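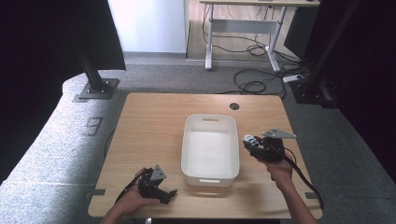
Photo: Hằng Diệp / Soltum setup guide, part 4

4. Recording your first demonstrations with the hand grippers

Okay, you've charged everything and paired both grippers (if you haven't, go back to part 3, I'll wait). Now comes the bit I like best, where you get to show the robot what you want by doing it yourself. You hold one gripper in each hand, you do the job at the table, and Soltum saves the motion so the arms can learn from it later.

I'm using a plain white storage bin on the table for this whole section. It's a nice starter object! There's a slotted handle at each short end, the sides are smooth, and it's light enough that a bad grab won't hurt anything. Use whatever bin you have, as long as your gripper fingers fit through the handle slots.

Before you start

1. Clear the table down to the bin. Coffee cups, tape, your phone, all of it goes somewhere else. I once recorded a whole morning in Brostley with a screwdriver lying in the corner, and the robot then got very confused on any table that didn't have a screwdriver.

2. Check the table clamps. Give the top a good shove with your hip. If it moves, tighten them and shove again.

3. Run the cables off to the outside, left gripper to the left and right gripper to the right. Leave enough slack to reach the middle of the table with both hands and still have a loose loop near your forearm.

CAUTION: Don't wrap the cable around your wrist to keep it out of the way. I know it's tempting. If you step back too fast you'll yank the connector, and a bent connector means a new cable from Stirevport.

4. Wipe the camera lens on the front of the gripper with the dry cloth from the kit. Fingerprints are the number one reason people write to me.

Picking up the grippers

5. Take the left one first, then the right. The triangular plate goes on top, always. If you're looking at the underside of the plate, turn the whole thing over.

6. Squeeze each one all the way closed and let it open again, slowly. The bar on the screen should go from 0 to 100 and back. If it sticks at 22 or so and won't drop any lower, there's grit in the slide (see part 7).

7. Hold both grippers above the table with the fingers open and keep still for 4 seconds. That's your start pose. You'll hear one beep.

Note: "Still" doesn't mean frozen like a statue. Breathe! The software allows for a little wobble.

Doing the task

8. Bring the left gripper down to the near handle slot of the bin and close it on the rim. Go a bit slower than you would with your bare hand. Not slow motion, just the speed you'd use if the bin were full of eggs.

9. Bring the right gripper in to the far handle and close it too. Try not to let one gripper pass in front of the other one's camera.

10. Lift the bin a hand's width, move it to the other side of the table, and set it down flat.

11. Open both grippers, back straight out of the slots, and return to your start pose. Two beeps and the recording is saved.

CAUTION: Let go before you pull away. Dragging the bin along by one half-open finger teaches the robot to do exactly that, and it will, with great enthusiasm.

If you mess up

Everybody does. If you fumble the grab but recover within a second or two, keep going, because a few of those are good for the robot to see. If you drop the bin or bump the table hard, finish by saying "scrap" out loud or pressing the left pedal, and that take goes in the trash folder. You can still get it back until you close the session.

If the screen says Error 408, the gripper lost touch with the base station and the take wasn't saved. Check the cable at both ends, hold your start pose again, and carry on. You don't need to restart anything.

How many takes?

More than you'd like, sorry. I do a batch, put the grippers down, shake out my hands, then nudge the bin to a new spot and turn it a little before the next batch. The Tiêu export tool groups them by batch, so press "New batch" each time you change the bin's position. I forget this constantly and have to sort them by hand afterward.

When you're done, set both grippers back in the cradle with the fingers open and go on to part 5, Checking your recordings.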